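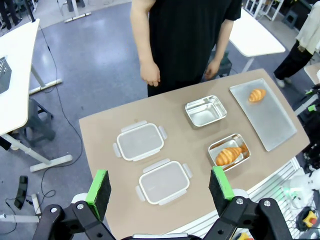
Clundora 项目第二阶段进展报告
提交对象:Clastel 项目管理处
提交单位:Jarkumura 实验室机器人操作组

一、报告范围

本报告说明 Clundora 项目第二阶段的工作情况。报告期从上一次中期审查之后开始,到六月底为止。按照资助协议的要求,我们在第一部分说明目标的完成情况,然后说明数据、方法、实验结果,最后说明经费和下一阶段的安排。上次审查中贵处提出的四个问题,在第六部分分别回答。

本项目研究的问题是:双指夹爪怎样抓取并摆放容易变形、容易碎的食品,而且不需要为每一种食品单独编写程序。第一阶段我们用的是橡胶块和海绵块,审查意见认为这些材料和食品的差别太大。我们同意这个意见。第二阶段全部改为可颂面包,容器也改为食品店里常见的种类。面包由合作单位 Khổng 烘焙坊提供,供货合同的复印件在附件二。

第二阶段有三个任务。任务甲是把可颂从烤盘移到不锈钢盒里。任务乙是把可颂放进带扣的塑料保鲜盒,然后合上盖子。任务丙是把已经放好的可颂取出来,放回烤盘。任务甲和任务丙已经达到协议规定的指标,任务乙只完成了放入的部分,合盖的部分没有达到指标。原因在第四部分说明。

二、数据采集

本阶段一共采集了 2162 段有效的示教数据。每一段包括腕部相机的图像、固定相机的图像、夹爪的开合宽度和手指的受力估计值。示教由操作员用遥操作的方式完成。操作员在正式采集以前都要练习,练习期间的数据没有放进数据集。

采集的过程比计划慢了一些。计划书里我们假定每一段数据之后可以马上开始下一段,可是在实际工作中,桌面上的物品需要重新摆放,重新摆放的时间常常比示教本身的时间还长。后来我们写了一个小程序,在开始以前随机生成摆放图,显示在旁边的屏幕上,摆放的人照着做。这样以后,每天的采集量有明显的增加。摆放图还有另外一个好处:以前由人自己决定位置的时候,面包大多数被放在烤盘的中间,靠近边缘的情况很少,模型在边缘的表现也就不好。

面包的老化是一个我们事先没有充分考虑的因素。早上送来的可颂外皮比较脆,到了下午就变软,手指压下去的时候,同样的宽度对应的力完全不同。开始时我们把这看成干扰,规定只在上午采集。两周以后我们取消了这个规定,改为在每段数据里记录面包从送到实验室以后经过的时间。模型并不读取这个时间,但是在分析结果的时候它很有用。

另外需要报告一件小事。采集中掉下来的面包屑会进入夹爪的连杆,有一台夹爪因此出现了开合不顺的情况,送修用了九天。现在每天下班以前用软毛刷和吸尘器清理夹爪,指垫也拆下来擦干净。清理的步骤已经写进操作手册,以后没有再发生同样的故障。

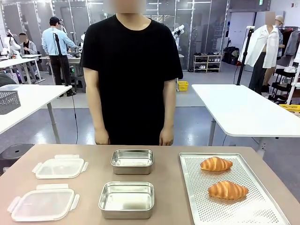

场地方面,采集桌没有和其他工作隔开。我们曾经考虑用幕布把桌子围起来,使背景保持单一,但是最后没有这样做。食品店的环境里有人走动,光线也有变化,如果训练数据的背景太干净,将来的应用会有困难。为了确认这个决定是合理的,我们做了一个小的对比:用单一背景的数据和用普通背景的数据分别训练,然后在另外一间房间里测试。用普通背景训练的模型结果较好。单一背景的模型在有人从桌子后面经过的时候,会出现手臂停顿的现象。

从全部数据里,我们抽出了 500 段进行人工标注。标注的内容有抓取的部位、面包有没有破损、放下以后的朝向。标注由两个人分别独立完成,意见不同的时候由第三个人决定。意见不同最多的是“破损”这一项,因为可颂的表皮本来就会掉一些薄片。我们后来规定,只有露出里面浅色的部分才算破损,这个规定写在附件三。

三、方法

本阶段的方法由两个部分组成。第一个部分是从图像到动作的策略网络,结构和第一阶段的相同,只是输入增加了腕部相机。第二个部分是新的,我们叫它“宽度修正模块”。下面对第二个部分做一些说明。

策略网络输出的夹爪宽度是从示教数据学习来的,它反映的是操作员的平均习惯。对于硬的物体,宽度有一点误差没有关系,夹爪会被物体自己挡住。对于可颂,宽度小了两三毫米,表皮就被压裂;宽度大了两三毫米,面包在移动的时候就会转动或者滑下去。宽度修正模块在手指接触面包以后开始工作。它读取手指的受力估计值和腕部图像中指垫附近的一小块区域,然后给出一个很小的修正量。修正量有上限,这样即使模块判断错误,也不会造成太大的后果。

我们试过不用图像、只用受力值的做法。这种做法在新鲜面包上的结果可以接受,在变软的面包上就不稳定。我们认为原因是软的面包受力增加得很慢,等到受力值有了清楚的变化,形状已经改变了。图像能够比较早地看到表面的变形。这个解释现在还是一个推测,我们计划在下一阶段用高精度的力传感器来检验。

训练时间也有必要说明。策略网络用实验室已有的计算设备训练,一次需要两天。宽度修正模块很小,一次训练不到一个小时,所以我们可以在同一天内试几种设置。这对工作的进度有很大的帮助,我们今后也希望保持这种大模块和小模块分开训练的方式。

四、实验结果

任务甲的正式测试一共进行了 300 次,面包的位置和朝向由前面所说的程序随机生成。其中 270 次成功。成功的标准是:面包完全进入不锈钢盒,没有破损,夹爪没有碰到盒子的边缘。协议规定的指标是八成五,所以任务甲已经达到要求。失败的情况里,最多的是夹爪碰到盒子的边缘,其次是面包在移动中转动。表皮破损只占很小的一部分,和第一阶段结束时的预备试验相比有清楚的改善。

任务丙比我们预计的容易。我们本来担心盒子的内壁会妨碍手指下降,但是策略网络学会了先从较宽的一边进入,这个做法和多数操作员的做法一样。任务丙的主要失败是放回烤盘的时候松开得太早,面包落下去以后滚动,离开了指定的位置。

任务乙的情况需要详细说明。把面包放进塑料盒的部分,结果和任务甲接近。困难在合盖。盒盖的四边都有扣,盖子放得稍微偏一点,扣就扣不上。人在合盖的时候一般用一只手按住中间,另一只手压扣,而我们只有一个夹爪。我们试过让夹爪合拢以后用指尖依次压四个扣,压到第三个的时候,对面的一边常常翘起来。透明的材料也给视觉带来问题,盖子在桌面上的边界有时候识别不出来,尤其是在下午光线从侧面进来的时候。

抓取的部位对结果的影响,是本阶段最有意义的发现之一。操作员在示教时有两种习惯:一种是夹住可颂的中间,一种是夹住靠近一端的地方,然后把它竖起来移动。夹中间比较稳定,可是进入窄的盒子时手指占的空间大。夹一端的时候,面包立在两片绿色指垫之间,较窄的一头朝上,较宽的一头在下面被夹住,腕部相机能看见一层一层的面皮纹路。
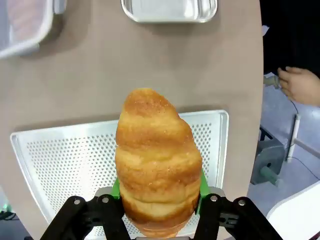
对竖直抓取,我们做了单独的分析,因为它对宽度修正模块的要求最高。夹住的面积小,重心又高,手臂加速的时候面包会有摆动。面皮的横向纹路在这里提供了有用的信息:面包竖在夹爪里的时候,一圈一圈的棱正好在腕部图像的中央,从上到下大部分都可以看到,只有最下面几层被黑色的手指挡住。如果相邻两帧之间这些棱的方向改变了,就说明面包在指垫之间转动。我们把棱的方向作为一个辅助的训练目标加进了宽度修正模块。加入以后,竖直抓取时的转动减少了,水平抓取没有明显的变化。有一个缺点是背景:带孔的烤盘在面包后面形成规则的小孔图案,模块在早期的版本里有时候把孔的排列当作面包的纹路。我们用随机遮挡背景的方法减轻了这个问题,但是还没有完全解决。

还有一些结果是负面的,我们认为也应该报告。第一,我们试过用合成图像增加训练数据,合成的可颂看起来很像,但是对成功率没有帮助。第二,我们试过更软的指垫,希望减少破损。破损确实减少了,可是竖直抓取的时候面包更容易倾斜,总的成功率反而下降,所以恢复了原来的指垫。第三,不同批次的面包之间有差别,烘焙坊有一次使用了另外一种糖浆,表面更亮,那一天的识别错误比平时多。

五、经费和人员

经费的使用和预算基本一致。设备一项有少量结余,原因是腕部相机的支架由我们自己加工,没有向外面订购。材料一项超出了预算,主要是面包和容器的费用,上面提到的夹爪修理费也在这一项。我们申请把设备项的结余转到材料项,申请表在附件四。总金额没有变化。

人员方面,本阶段增加了一名兼职的数据标注员。有一名操作员在五月结束了合同,由另外一名接替。交接的时候我们发现,两个人的示教速度差别很大,新的操作员动作慢,但是每一段都很平稳。我们比较了两个人的数据,用慢的数据训练出来的模型在放下的动作上更好。以后的操作手册里会写明,放下的阶段不要求快。

六、对上次审查意见的回答

意见一,关于实验材料与食品的差别。已经改为可颂面包和常用容器,见第一部分。

意见二,要求说明测试时的人为干预。本阶段的测试中,手臂开始动作以后,操作人员不碰桌上的物品。如果需要按急停按钮,那一次就记为失败。测试以后的重新摆放由人完成,这一点今后也不会改变。

意见三,要求公开数据。数据集的整理已经开始。由于图像里有工作人员和经过的人,公开以前需要对脸部做模糊处理。自动处理的结果还要人工检查一遍,这个工作比我们想的费时间。我们希望能够在第三阶段的中期公开第一部分,也就是有人工标注的那些数据。

意见四,询问方法能不能用在别的食品上。我们目前只有很少的证据。在报告期的最后一周,我们用同一个模型试了小圆面包,没有重新训练,水平抓取大多数可以完成。因为圆面包没有纹路,竖直抓取的辅助目标在它上面没有作用。次数太少,我们没有把结果写进第四部分。

七、第三阶段的安排

第三阶段的前两个月用于解决任务乙的合盖问题。我们准备了两个方案。方案一是在桌面上加一个简单的定位块,盒子靠在上面,压扣的时候不会移动。这个方案便宜,可以马上开始,但是它改变了工作环境,和协议里“不使用专用夹具”的说法可能有冲突。方案二是增加第二只手臂。方案二需要重新安排场地,示教的方法也要改变。我们请贵处对方案一是否符合协议给出意见,在得到答复以前,我们先进行盖子识别的改进。

与此同时,竖直抓取的分析会继续进行。需要购买的力传感器已经询价,到货时间是六周。Khổng 烘焙坊同意从下个阶段开始提供两种大小的可颂,并且在包装上写明出炉的时间,这样老化的影响可以计算得更准确。

如果贵处希望到实验室来看测试,上午比较合适,面包在早上八点以前送到,第一组测试九点半开始。请提前一周通知我们,以便准备访客用的安全说明。

附件目录
附件一:各任务测试记录
附件二:面包供货合同(复印件)
附件三:标注规则
附件四:经费调整申请表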